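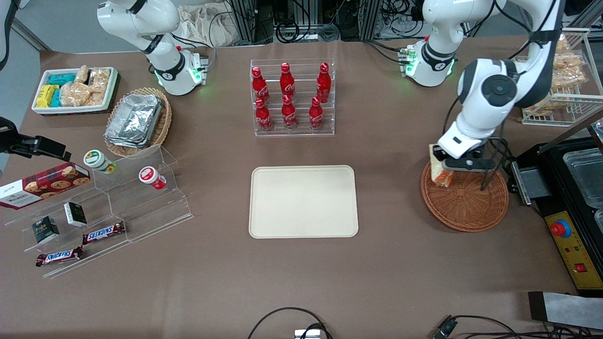
Snack table, left arm with a baked snack over the empty wicker basket.

2022-11-14

Teleop day for the Clovley snack counter job. Nanami Minami drove most of the morning and I sat next to her and logged, then we swapped after lunch and I remembered how bad I am at this!

The task text is still "pick the food item, put it in the basket," and I want to change it. With both of us reading the same sentence we still do it differently. Nanami comes in high, stops just over the rim, then lowers and lets go. I swoop in sideways (lazy, I know) and my releases are all over the place. If the policy gets half her style and half mine it'll probably learn something in between and clip the rim. So from now on everyone pauses above the basket before opening the fingers. I put that on the whiteboard in big letters.

Count on the server before we started was 2252 episodes, all tasks together. We added 368 more, and I threw out 14 of mine right away for hesitating too long in mid-air. Nanami threw out none of hers, which she mentioned a couple of times.

Wrapped items are the fun ones. With the hot dog I kept wanting to squeeze harder, the way you would with your own hand if something felt slippery, except I can't feel a thing through the leader arms, so I'm going on the wrist view and nerves. 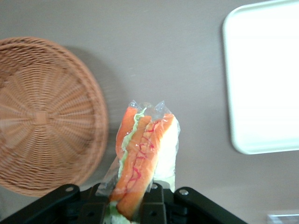

What helped was taking it low down, near the end of the package, and keeping my eyes on the plastic instead of the sausage. When the creases stop changing, stop closing. Nanami says she watches the finger gap and ignores the food completely. I tried that for a while and I think she's right for the small baked stuff, but I'm sticking with creases for anything in crinkly wrap.

Other bits:

Leader arm on the right side has a sticky wrist joint again, same as in March. Loosened it a quarter turn, felt better, didn't log which screw (sorry).

Let's stop renaming tasks halfway through a session. The Rolldale folder has two spellings of "basket" in it and the loader treats them as different tasks.

Gripper speed limit is back to 24 in the config. Whoever raised it, please write it down here next time.

Tomorrow: Nanami starts on left-arm-only runs, and I replay today's episodes at double speed and mark the ones where I forgot the pause.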